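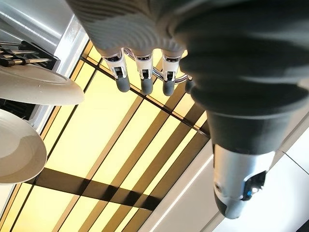 Thanks for all the replies about the hall closet, I've read every one and I'm finally getting somewhere. The rod is going back up this weekend and I've decided on chrome, because I keep coming back to that curved silver rail and how it picks up the light, and our closet is a cave (one bulb, and it buzzes). With a pale yellow glow overhead like that one I might even find my black coat in the morning! So a warm light goes on the list too.

Beca Eynon wrote:
> Before you buy a rod, take everything out and hang back
> only what you wore since March. I did ours on Friday and
> filled two bags. Also, don't trust the old brackets, mine
> were held up by paint.

Beca, I did the emptying part last night and it took until eleven - mostly scarves. The brackets are going, you scared me. Kendra, yes please to the spare hooks if you still have them, the short ones. Does anyone know if a curved rail needs a middle support when it's holding winter coats? Ours are heavy and there are five of us.

Ghazal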